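仿真里的擦台面单元：一台机械臂的日常维护

工程师埃克雷姆·德米尔塔什每天到岗后先做的事，是打开一张表格。表格有四列：夜里跑了多少回合，成功多少，中途报错多少，日志里有没有没见过的报警。前一晚跑了900个回合，失败414个。这个数字比前一周高出一大截，所以那天上午他没有做别的。

他所在的小组属于斯基夫贝里（Skivberg），做的是清洁类机械臂。真正的机械臂装在楼下，一台六轴臂，末端是两指夹爪，任务是拿起海绵，擦干净一段台面，再把海绵放回原处。楼上维护的是它的仿真版本，内部叫卡索拉（Kasora）。控制程序先在卡索拉里跑，跑过了才允许下载到楼下的控制柜。小组里的人把卡索拉也当一台设备看待，它有点检表，有交接班记录，也有备件，只是备件是模型文件。

“很多人以为仿真不用保养，装好就能一直用。”埃克雷姆说，“我们第一个月也是这么想的。”

卡索拉上线后的第一个月，没有人管版本。物理引擎升级了一次，接触参数的默认值跟着变了，夹爪在仿真里能抓住的东西，到了楼下就滑掉。查了很久才查到那次升级。从那以后，引擎版本锁死，要升级必须填单子，由负责标定的图林·库尔图卢什签字，升级前后各跑一遍同样的回合，两份结果并排存档。

标定是图林的主要工作。她每隔一段时间下楼一次，用拉力计测海绵和台面之间的摩擦，再测夹爪指垫的磨损。指垫是硅胶的，用久了表面发亮，抓力下降。楼下换一副新指垫，楼上的摩擦系数就要跟着改，否则两边对不上。她有一个本子，左页写实机数据，右页写仿真参数，改动的地方用红笔圈出来。电子表格里也有一份，不过她查东西还是翻本子。

零位也要查。实机每次断电后重新上电，先走一遍回零，再用千分表顶住第六轴的法兰，看读数有没有偏。偏了就重做零点，然后把新的关节偏置写进配置文件，卡索拉启动时读同一个文件。这一步以前是手抄的，抄错过一位小数，仿真里的夹爪每次都停在海绵上方一点的位置，合拢，抬起，什么也没拿到。现在由脚本自动同步，埃克雷姆仍然会打开文件看一眼。

场景文件归另一位同事西贝尔·阿克约尔管。她把场景分成两层，一层参与碰撞，一层只供相机看。台面、柜体、海绵属于第一层，形状简单，面数少，算得快。墙和远处的家具属于第二层，机械臂够不着，不需要精确。渲染分辨率也有意压低，边缘有锯齿没有关系，视觉模型的输入本来就小。

“画面好不好看不在验收项里。”西贝尔说，“验收项是位置、尺寸、颜色，还有穿模。”

穿模是那天上午的问题。414个失败回合，埃克雷姆按报错类型分开，发现其中大多数停在同一个步骤：夹爪下降，指尖还没碰到海绵，力传感器先报了接触。在实机上，这种现象一般有两个原因，一是线缆拖拽，二是传感器零点漂移。仿真里没有线缆，他先查零点，正常。接着把失败回合的物体初始高度导出来，和前一周的对比，差别出来了。海绵的碰撞体比它的外观厚，底面嵌进了台面里，物理引擎在第一帧就把它往上弹，夹爪按原来的高度下降，自然提前碰上。

原因是前一天有人从供应商斯蒂宁（Stinen）那里更新了海绵模型。新模型的外观和旧的一样，碰撞体却是自动生成的，外扩了一圈。文件名没有变，所以检查脚本没有拦下来。

处理办法不复杂，一共做了几件事。先停掉排队的任务，免得继续产生坏数据。再把海绵换回旧模型，单独加载台面和海绵，不加载机械臂，让物理引擎空转，看海绵会不会自己移动。

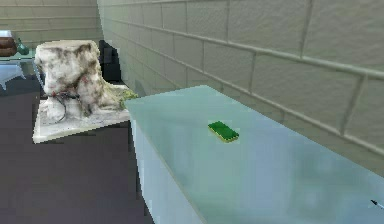 空转检查是宫崎麻香（Asuka Miyazaki）加进流程的。她以前做注塑车间的取件机械手，习惯在带料运行之前先空跑。到了这个小组，她把同样的做法搬到仿真里：物体放好以后什么都不做，等一段时间，再读一遍位置和姿态，和初始值相减。差值超过门限，这个场景就不能用。门限定得很严，起初经常误报，后来她把前几帧的沉降量单独扣除，误报就少了。

空转通过之后，才把机械臂加载进来。先用慢速走一遍轨迹，只看关节角，不合夹爪。再用慢速带抓取走一遍。最后恢复正常速度，连续跑一组短回合。埃克雷姆说，这个顺序和楼下换完减速机之后的试车顺序一样，点检表也是同一张，只是把“加注润滑脂”那一栏划掉了。

坏数据怎么办，组里有过争论。前一晚的900个回合里，成功的那部分看上去能用。麻香认为应该全部作废，海绵的高度不对，成功的回合里抓取点也偏高，拿去训练会把偏差带进去。西贝尔觉得可以留下放置阶段的数据，那一段和初始高度无关。最后整批移进隔离目录，不参加训练，也不删除。目录里现在有2,903个回合，是几次故障攒下来的，偶尔有人拿来测试报警规则。

下午，检查脚本也改了。以前只比对文件名和外观网格，现在连碰撞体一起算校验值，任何一项有变化，任务不启动，并给西贝尔发消息。供应商那边由埃图鲁尔·波拉特（Ertuğrul Polat）去沟通，他请对方以后更新模型时附一份变更说明。对方答应了，说最早从三月的批次开始。

楼下的实机当天没有停。程序没有更新，它继续用上一版跑。图林趁午休换了一副指垫，左侧那片的边缘已经起毛。她把拆下来的旧指垫装进袋子，写上“2022年2月27日”，放进抽屉，和之前的几副放在一起。新指垫的摩擦值要跑合之后再测，卡索拉里的参数暂时不改，交接记录上注明“待标定”。

下班前，埃克雷姆重新提交了夜间任务，回合数照旧。他另外加了一条规则：连续出现相同报错达到上限，任务自动暂停，不用等到早上才发现。上限设多少，他和麻香还没有谈妥，先用了她提的那个数，等这一晚的表格出来再调。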